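About Casard

Casard sells practice rooms for robots. A customer sends us an arm, or the drawings for one, and we send back a set of simulated kitchens, bathrooms and hallways where it can make its mistakes without anyone having to buy new plates.

The company was started in Drondville by Despina Vrettos and Prodromos Kokkinos, who had spent years installing gripper arms for a living and had the insurance paperwork to prove it. The first product was going to be called Vrettos, until Despina pointed out that she would then have to answer for it at family dinners. It became Flilora. The name means nothing in any language we have checked, and we've stopped checking.

Flilora comes with 29 rooms. Each one can be refitted with different walls, floors and finishes, because a robot that has only ever known beige tends to panic at wallpaper. Prodromos picks the finishes. He has a weakness for patterned tile and parquet, often together, and we have given up arguing with him. The view customers use most is the one from the wrist, looking out past the fingers, and they can run it on an ordinary office computer. 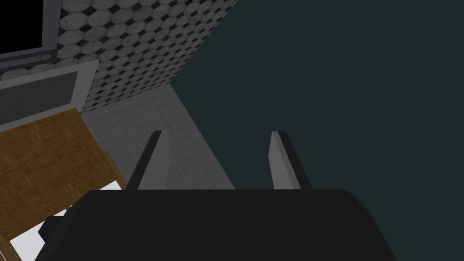 Ourania Karagiannis wrote to us after her trial month that the rooms were uglier than any kitchen she had ever rented, and that she had bought the full license anyway. Her arm had stopped getting confused every time somebody changed the floor. She also asked if we could do a carpet. We are working on the carpet. It has been "nearly there" since June.

What you get for your money: the 29 rooms, a model of your own gripper built by us, and 5 hours on the phone with Ifigeneia Bakalis, who will ask what you are really trying to pick up. Gripper models take us 7 working days if your drawings are right and longer if they were done from memory. A license covers 2 arms. If you have a third one, call us and we'll be reasonable.

We don't build robots, and we can't promise that yours will behave in a real house. Real houses have dogs. Flilora will get you to the point where the dog is the main problem.

The office is upstairs from a bakery and the phone is answered until 5. We are closed on Sunday, though Prodromos usually isn't.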